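Learning to eat breakfast again

When I moved to this country I stopped eating breakfast. In my old home we ate soup and bread at 5, before work, and cereal felt to me like food for children.

My neighbour at the Kondley flats told me to start small. So every Thursday I buy fruit, yoghurt and a loaf from Bosman, the bakery near the tram – the dark one, my favourite. I try to spend less than 70 dollars for the whole week. 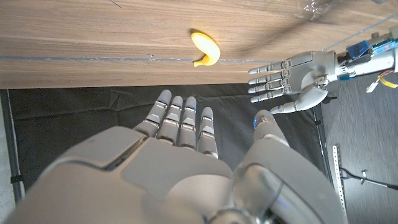 Now I eat at half past six, with the radio on low. My colour is better, my mother says on the phone. I still miss the soup, and in October I will try to cook it.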